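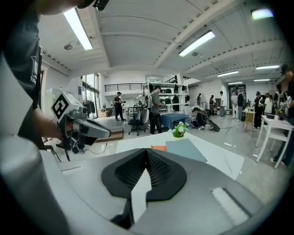 3rd January

Boiler pressure at 7:10 this morning: 0.9 bar, down from 1.3 on New Year's Eve. No visible drips at the radiator valves. Topped up through the filling loop to 1.2 and wrote the time on the card taped inside the cupboard door. If it falls again by tomorrow night I will start closing off radiators one at a time, beginning upstairs, and check the relief pipe outside for drips.

Meter reading for the water company sent before breakfast. The last bill was based on an estimate, and the estimate was high by 54 units. The form accepts whole numbers only. I kept a copy of the confirmation page in the Dhillon folder along with the insurance papers, where it does not belong but where I will find it.

The rest of the morning went on the sourdough log. The Fallon jar was fed at 8:00 with equal weights of water and flour, kitchen at 64 degrees. It doubled by 1:40. Same jar, same flour, kitchen at 70 degrees in the last week of December: doubled in a little over four hours. I had been blaming the new bag of rye for the slow loaves. The temperature accounts for most of it. I moved the jar to the shelf over the refrigerator, which measures 71 at the back and 68 at the front edge.

Dough weight today was 873 grams after mixing, a little under what the recipe adds up to, the rest being stuck to the bowl and my hands. Bulk rise until 6:30, then shaped and into the refrigerator overnight. I reduced the salt from 2.2 percent to 2. The previous loaf tasted fine but the crust was pale, and I want to change one thing at a time. The oven still runs cool on the left. The thermometer on the left side of the rack read 25 degrees below the one on the right after a full hour, so the loaf gets turned at the halfway mark.

Walked to Undumo after lunch to return the flour sieve. The mesh had pulled out of its rim along a third of the edge. They exchanged it without the receipt. The replacement is coarser than the first one and will pass bran, so it is good for white flour and not much else. The finer size is expected in May. I asked them to put me down for one.

Distance there and back by the canal path was a little longer than by the road, but the road has no sidewalk past the bridge and the verge was soft. Wind from the northwest, light. Ice on the still water by the lock, thin enough to see through. Left boot leaks at the toe seam. Dried it with newspaper and put a line of the Dredilness sealant along the stitching. The tube says to leave it up to 2 days in cold rooms, so I will wear the old pair.

Evening: moved last year's baking notes out of the loose sheets and into the bound book. January through April are done. Two loaves in March have no flour weight recorded and I have left the spaces blank. Several sheets give oven time without oven temperature, and those I copied as they stood.

Boiler at 10:15 p.m.: 1.2 bar. No change since the top-up.

Loaf goes in at 7:00.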